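Zurngate to Move Evening Electronics Courses to Khoo Street Building

May 30, 2011

Zurngate will move its evening electronics courses to the former print shop on Khoo Street in June, the college said Monday. The change affects the introductory circuits course and the switch and control wiring course. Course fees stay at their current level.

The building has been rewired with separate supplies for the teaching benches and the lighting. Each bench supply is fitted with a residual current device and can be shut off from the instructor's desk. Installation was carried out by Zasley, a local contractor, under a contract signed last winter.

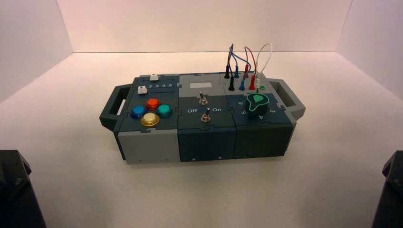

Enrollment in the evening program reached 400 this spring, according to registrar Lilla Bozsik. The present rooms were wired for office use, and instructors have had to limit the number of soldering stations running at one time.

"The load calculation left no margin," said Andor Bakos, who heads the program. "We were scheduling around the breaker panel."

The lease on the Khoo Street building runs through 2031. The old rooms will go to the bookkeeping department.

Students already registered for summer sections do not need to reapply. Room assignments will be mailed with the reading list. Parking is available behind the building after 5 p.m.; the side entrance on the loading dock is closed until paving is finished.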